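Sernwood Reuse Room: progress report for November
Prepared for the Okine Fund by Kimutai Mwakyusa

The Reuse Room has now been open through its second reporting period. The room takes in household goods, sorts them, and passes them on to families moving into housing in Sernwood. This report covers intake, sorting, spending and what we want to change before the next period.

Intake and output

We took in 2894 items, against 1958 in the first period. Of these, 2743 have been sorted and shelved or sent out. The rest are still in the back hall, mostly glassware that came in without packing and needs to be checked piece by piece. The increase came largely from the Trusside collection point, which opened at the start of the period and sends us a full van on most runs. Drop-offs at our own door stayed level.

Kitchen goods move fastest. Pans and plates rarely stay on the shelf more than a few days. Bedding is slower, as families ask for particular sizes and we often have the wrong ones. We have stopped accepting pillows.

Sorting

The first period report said that sorting was our weak point, and the Fund asked us to explain how we would deal with it. Donations were being unpacked onto the floor and picked over by whoever was free. Small things got lost under large ones. We have replaced this with a bin system. Each delivery is emptied into open bins, one bin at a time goes up on a table, and nothing else is opened until that bin is clear.
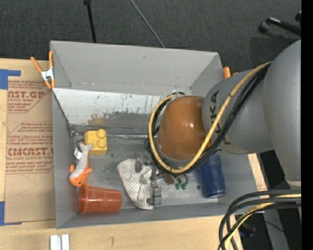 Mixed bins remain the slowest part of the work. People clear out a drawer or a cupboard and tip the lot into one bag, so cloth and hard goods arrive together and have to be separated before either can be checked. A crumpled white cloth with thin gray stripes lying in the same bin as a dark blue cylindrical container is a fair sample of what we get. The rule is that cloth comes out first. It is shaken out, looked over for holes and stains, and put in the wash pile or the rag sack. Containers go to the sink shelf to be opened, rinsed and matched with lids if there are any. Small pieces that can't be identified go in a tray, and the tray is gone through on Sunday.

We now have 12 bins in use. They are easy to wipe down and have held up well. The open tops mean they can't be stacked when full, and this takes up more floor than we planned for.

Spending

Spending is within budget. The bins and tables were bought under the equipment line, and that line is closed. Van fuel ran over because of the Trusside runs. We covered it from the amount set aside for shelving, and the shelving has been put off until next period. Laundry costs are as forecast.

Problems

The drain at the sink backed up twice and we lost two working afternoons. The landlord has had it cleared. Labels on the shelved boxes were peeling off in the damp, and we have gone over to card tags on string.

Next period

We plan to clear the glassware, put up the delayed shelving along the north wall, and print a one-page sheet asking donors to bag cloth separately. Swai Laundry has offered a lower rate if we send washing in larger loads, and we will try this for one month before agreeing to anything longer. We are not asking for a change to the grant amount.

Comments (3)

marit_b
Do you still take curtains? The list by the door says linens but doesn't mention them.

Reuse Room
Yes, if they are clean and in pairs. We'll add them to the list.

Dell P.
Good to see the Trusside drop-off getting used. Could it open earlier in the morning? I can't get there after work.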